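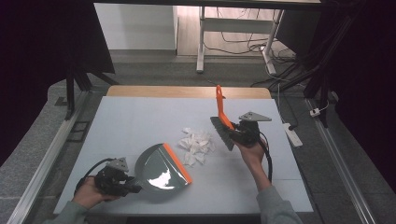 Lowri Landeg has been mending other people's books for most of her working life. She rents two rooms above the old chemist's, and the work comes up the stairs in carrier bags: cookery books with the spine gone, hymn books, school prizes, a good many family Bibles.

She trained as a library assistant and moved across to the repair bench when the man who ran it retired. "I was the one who didn't mind glue on my hands," she says. "They gave me a week with him before he left, and after that I had his notes." She stayed for eight years, until the library sent its repairs elsewhere, and then set up on her own.

The first job she took as a private binder was a recipe book belonging to Myfanwy Prydderch, who had been told by two other people that it wasn't worth saving. It had 164 pages, nearly all of them loose, and several had been mended before with sticky tape. Tape is the thing Landeg complains about most. The glue in it goes brown and sinks into the paper, and by the time the tape itself falls off the stain is there for good.

"I can usually get the tape off," she says. "I can't always get the mark out, and I tell people that before I start. Mrs Prydderch said she didn't care about the marks, half of them were gravy."

For torn pages she uses Japanese tissue and wheat starch paste, which she cooks herself and keeps in the fridge for no more than six days. The tissue is torn to shape, so that the edge is soft and feathery and doesn't show as a line. A long tear down a page takes her a few minutes to paste and then has to sit under a weight between blotters. She does a few pages from one book, then a few from another, and has six jobs on the go in most weeks. 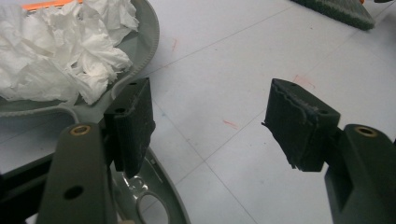

What should people do with a book while they are waiting to have it repaired?

"Wrap it in clean paper, tie it round with cotton tape and lay it flat," she says. "Keep every bit that has come off, even the crumbs of the spine, in an envelope with it. Don't use an elastic band. And leave it in a room you live in. Lofts get too hot and garages are damp."

She is careful about what she charges. A simple job, such as putting a cover back on a paperback-sized book, costs less than most people expect. A large Bible with brass fittings can cost a good deal more than it would ever sell for, and she says so. Some customers take the book home again. Wyn Penry, who brought in his grandfather's atlas in March, went away to think and came back with it the following morning.

The atlas is now nearly done. The maps have been cleaned with a soft brush and a smoke sponge, the folds have been strengthened at the back, and the old boards will go back on over a new cloth spine. Landeg tried four shades of green before she found one that sat well beside the original.

She has started teaching as well. Akua Agbenyega, who came to her as a beginner, now takes in the simpler repairs, and the two of them run an evening class in the church hall. The next one begins on 18th May, with places for eight. They will start with a single-section notebook and go on to torn pages and loose covers.

"People want to bring the family Bible to the first class," Landeg says. "I ask them to bring an old paperback. If it goes wrong you've lost very little, and you've learned how much paste is too much."

Asked whether she repairs her own books, she says she has a gardening book at home with the front board hanging off. It has been like that since she left the library.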